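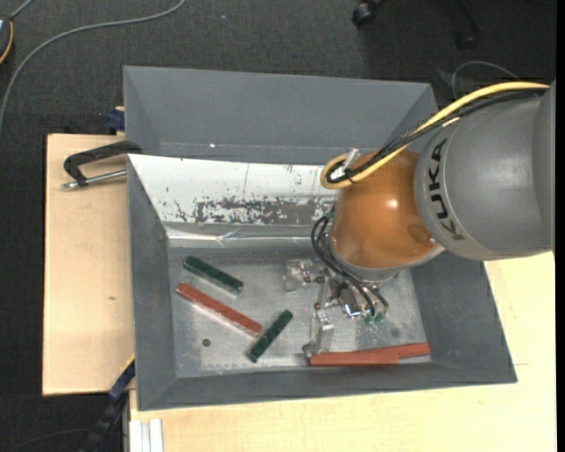

When does Solange Prado's new late-night show start, and how long is the first run?

It premieres in September and runs for 11 weeks, two nights a week, from the old Plurkell Theater.

And what a lineup she's pulled together! Prado spent nine years writing jokes for other hosts, and her first guest is one of them: Wiremu Faulkner, back on a talk show couch for the first time since he left his own. Tyra Lindqvist leads the house band (she's bringing the horn section from her Björklund tour, which is great news for anyone who caught it), and Coralie Goodwin is head writer.

The Plurkell holds 2,000 people, huge for a talk show, and Prado wants every seat filled. "I like hearing a joke reach the balcony a second late," she told me over fries in her dressing room. She's still fighting for a longer monologue. I hope she wins.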